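Home | Kitchen | Table and Linen | Crockery | Ask a Question

How to set a small table for a noodle supper

By Peiyu Gu
Posted in August

A noodle supper needs very little on the table, but the bowls take up more room than people expect. Our table in Skikthorpe is a small round one and seats four at a squeeze. The method below is the one we use when friends come over, and it takes ten minutes if the cloth is already ironed.

What you need

One tablecloth, one deep bowl per person, one smaller bowl per person for rice or pickles, chopsticks, spoons, and a heatproof mat for the pan. Leave side plates in the cupboard.

1. Put the cloth on first

Wipe the table and let it dry. Lay the cloth so the drop is the same all the way round. With a checked or plaid cloth this is easy to judge: pick one band, run it through the middle of the table and line it up with the window or the wall. The bands will look bent where the cloth goes over the edge, so check the straightness in the middle only.

Smooth it from the centre outwards with flat hands. A few soft wrinkles can stay. If there is a hard fold line, lay a damp tea towel over it and press with a warm iron on the board before you put the cloth back. Do not iron on a varnished table.

2. Choose the bowls

White bowls are the simplest choice on a patterned cloth. They do not need to be a matching set. Ours came from two different shops and the only real difference is that some have a mark printed in the bottom.

Before they go on the table, hold each one up to the light and run a finger round the rim. Small specks often rub off with a bit of bicarbonate of soda on a wet cloth. If your fingernail catches on the spot, it is a chip and the bowl should not be used for hot soup.

3. Set the bowls out

Put the bowls down open side up and leave a good gap between them. A hand should fit between any two bowls without touching either. If a bowl has a printed emblem inside, turn it so the person sitting there sees it the right way up. With characters this is worth checking – I had one upside down for most of a winter until Alfredo Dela Peña came to supper and turned it round.

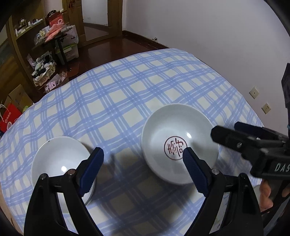
White bowls on the blue and cream plaid, one with a red emblem printed inside.

Chopsticks go to the right of the deep bowl, or across the front of it if space is short. The spoon goes beside them. Keep the middle of the table clear for the pan and its mat.

4. Warm the deep bowls

Do this last. Take the deep bowls back to the kitchen, fill them with hot tap water, leave for two minutes, then empty and dry them. Dry the foot of the bowl as well or it will leave a ring on the cloth. Fill them at the hob and carry them in two at a time – no more than two thirds full.

Afterwards

Shake the cloth outside and deal with broth stains the same evening. Cold water first, then a little washing-up liquid, then the normal wash. Soy sauce needs a longer soak, up to an hour. Stack the bowls with a sheet of kitchen paper between each one if they have a printed design.

Contact | Copyright Peiyu Gu | Back to top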